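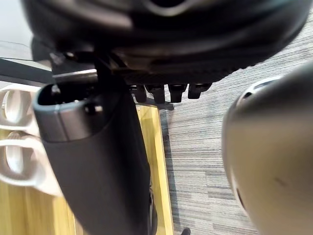
Floor Chores Walk-Through, With My Comments

Workshop Notes > Home Trials > Checklists

3/20/22 | Lorne McKinnon

1. Stop button within reach: OK. I tested it twice, then once more for fun!

2. Joint speed limited: OK. Slow as molasses, but I'd take slow over a dented baseboard (ask me about the Jurnis trial in September).

3. Change of flooring: WATCH. Wood to carpet is still where I get nervous, and striped carpet makes me wonder what the depth sensing is up to. Run it both ways before signing.

4. Cables: SEE COMMENT

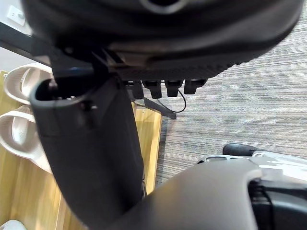 Tidying a floor is the chore I'd most love to hand over, and I don't think we're there yet. Vacuuming, sure. But picking up means deciding what's in the way and what lives there. Take the two slippers on the wood: does it move them, pair them, or leave them be? And that thin looping cable is just what I'd hate to see a finger hook. Clip up anything like it before power-on.

5. Pinch points: OK, hands clear.

6. Person in the room: REQUIRED, all 90 minutes. Form 529 goes to Gradcombe.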